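Bin liner

Category: Household supplies | Waste and recycling | Articles needing more sources

A bin liner (also trash bag, garbage bag or can liner) is a thin bag placed inside a waste container to keep its walls clean and to let the contents be lifted out in one piece. Most are made of polyethylene film. Paper and starch-based liners are also sold, mainly for food scraps.

Use

The liner is opened, pushed down into the container and folded over the rim. When full it is gathered at the neck, tied and removed. In offices with dry waste, a liner is often emptied and put back several times, a habit that cleaning contractors tend to discourage and office managers tend to like. Neither side has published much to support its view.

Whether a liner is needed at all is open to question. A bin that takes only paper and dry packaging stays fairly clean without one, and a rinse deals with most of what does stick. The usual argument for the liner is speed. In her handbook on office cleaning, Soon-im Ji puts the saving at 2 minutes per bin, but does not say how it was measured or what kind of bin was used.

Color

Translucent blue, clear and white film are common for light waste, and black for general refuse. Many buildings assign a color to each waste stream. There is no single scheme that applies everywhere, and claims that blue "means" recycling should be read as local practice only. Translucent film lets a collector see some of what is inside before it is carried away, although crumpled film hides a good deal more than suppliers suggest.

Fit

Liners are sold by volume, while bins vary in both volume and shape. A bag of the stated size may be too narrow for a wide rim or too long for a shallow body. The extra film then bunches inside the opening, takes up room and traps small items in its folds. Makers of bins, among them Walczak and Hotetti, recommend their own liners for this reason. Deok-su Moon tried 4 brands in a single office bin and reported that the maker's own liner fit no better than a cheaper one – a small test, but more than the makers have offered.

Strength claims

Packaging often carries words such as "heavy duty" or "extra tough" with no test behind them. Film thickness is a better guide, though a thick bag with a weak bottom seal will still split. Justero advertised a liner said to survive 2,000 drops. The height of the drop and the weight of the load were not given, and the claim was later removed from the box.

Lidded bins

A flip-up lid hides the edge of the liner and may hold down odors. It can also pull the film loose if the bag is folded too thickly near the hinge. Colored lids are used to mark a bin's purpose, and a bright yellow one is easy to find against a gray carpet.

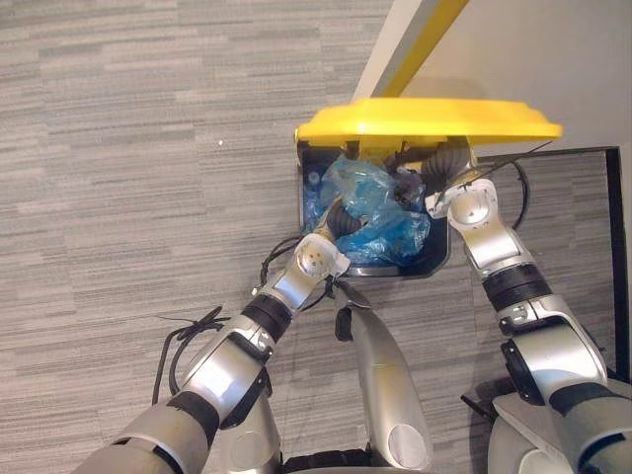

Disposal

Used liners are rarely recycled, even when their contents are. Food residue and mixed films make them hard to process. Liners labeled "degradable" deserve particular caution, as the word alone says nothing about how long the process takes or what remains afterward. Tae-yang Ban has argued that reusing shopping bags as liners does more good than buying a greener product, which is plausible where such bags are already in the house and less so where they have to be bought.

See also

Pedal bin
Recycling bin
Waste sorting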